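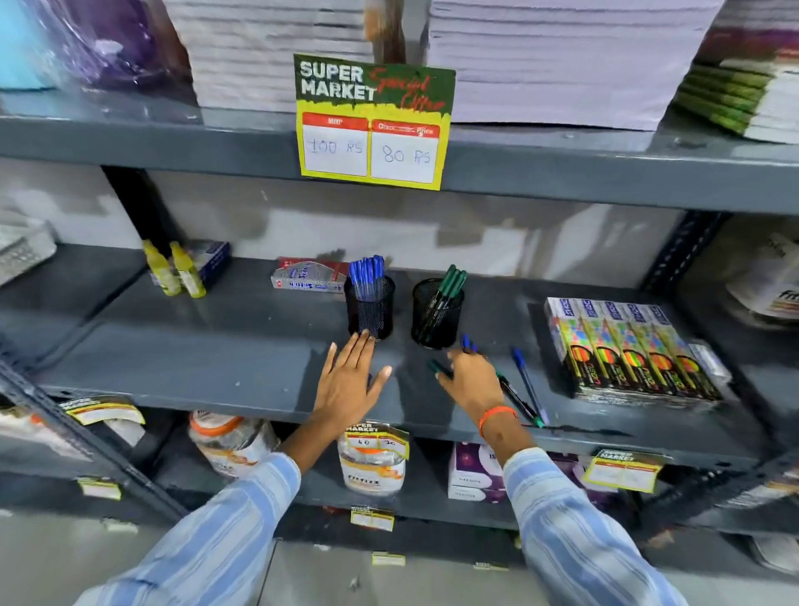

I'm looking for people who know their way around a store shelf to help us put a new product through its paces. It's called Zistum, it's a shelf-tidying kit for small stores, and I've been running the trial side of it at Gustari for long enough to know what I can't do on my own. I can tell you whether the arm moved where it was told to. I can't tell you whether the result looks right to someone who has faced up shelves for a living. That's where you come in!

Quick background. Zistum is one arm on a wheeled base, plus the software that teaches it your store. You show it how a job is done by doing the job yourself a bunch of times with a head camera on, and it builds its routine from that. We've got a version that handles boxes and jars pretty well. Stationery is another story. Pens roll, pens lean, pens end up one bay over in the glue. So stationery is what this round is all about.

What you'd be doing

Mostly tidying. You'd stand at one of our practice bays, wear the camera, and put the shelf in order the way you'd do it at work, at your own speed. Then we mess it up and you go again. Between runs I'll ask you why you did things in a certain order, and I really do want the long answer. In the second half of the session you'd watch the kit try the same shelf and mark up what it gets wrong (bring opinions, I have a thick skin). 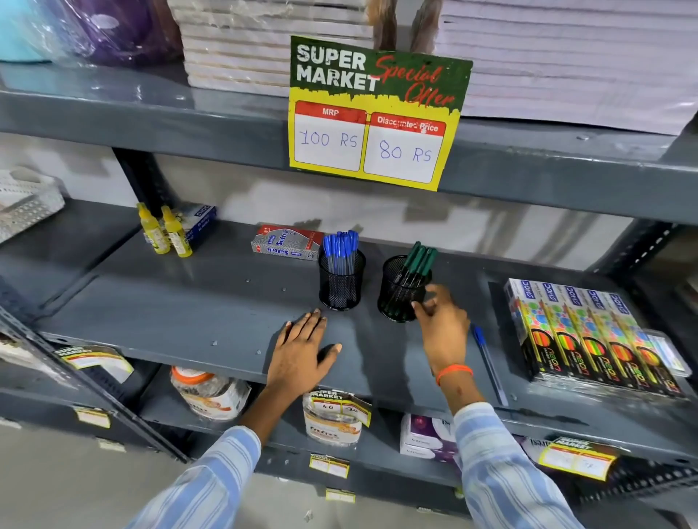 Pen holders on the middle shelf, one with blue caps and one with green.

Each session runs 3 hours with a proper break in the middle. We're asking everyone for 2 sessions, ideally in different weeks, and there are 16 places. You'll be paid for your time at the end of each visit, and we cover bus or train fare too. If you have to stop early on the day, you still get paid for the whole session — I don't want anyone pushing through a sore shoulder on my account.

Who I'd love to hear from

Anybody who has stocked, faced or priced shelves in a grocery store, a corner store, a stationery store, a pharmacy, you name it. Current or past, part time is fine. You don't need to know a thing about robots. You do need to be comfortable standing, reaching forward a lot, and having your hands and forearms recorded. Faces aren't recorded, and I'll walk you through the consent form before we start so you can ask whatever you like. Left-handed folks, please, please apply. We have up to two left-handers in any group if we're lucky and the software could use a lot more of you.

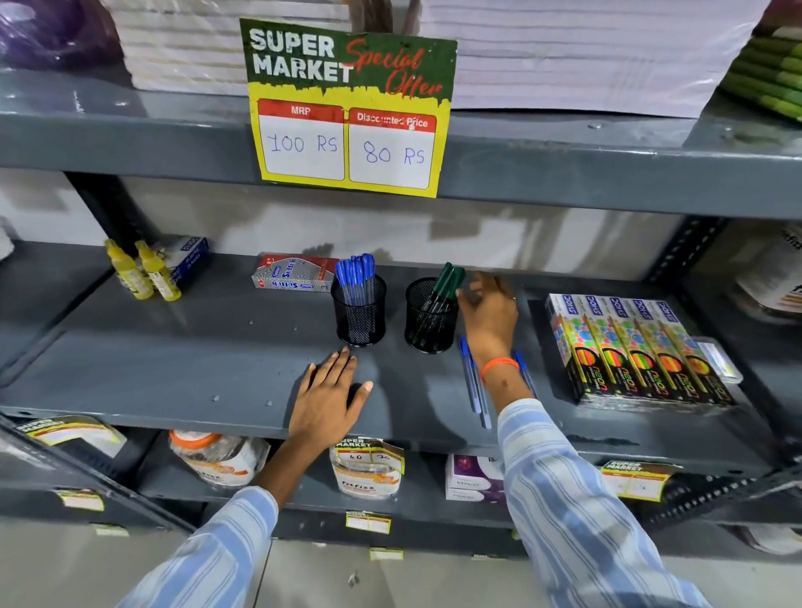 The thing I'm fussiest about in this round is how people use the hand that isn't picking anything up. Our kit has one arm, so anything your second hand does for you is something Zistum has to get done another way, and I need to know what those jobs are. Sometimes it's steadying a holder, sometimes it's keeping a stack from sliding, and sometimes it's just resting flat on the shelf like the left hand here while the right one goes for the green pens. I'd like us to work out together which of those matter. Please don't change your habits to help the robot. If you normally lean on the shelf, lean on the shelf.

Where and how to apply

We're on the ground floor of the Kokkonen building, around the side from the Hilby loading dock. It's step-free all the way in, and there's a kitchen with decent coffee.

To apply, drop me a few lines through the contact form on the Gustari site with "Shelf trial" in the subject. Tell me what kind of store you've worked in, which hand you favor, and whether mornings or afternoons suit you. No résumé needed. If you took part in the August round with the boxes and jars, you're welcome back, just mention it.

Applications close 03/11/2025 and I'll write back to everyone, including the people I can't fit in this time.

Mogens Baldursdóttir
Product trials, Gustari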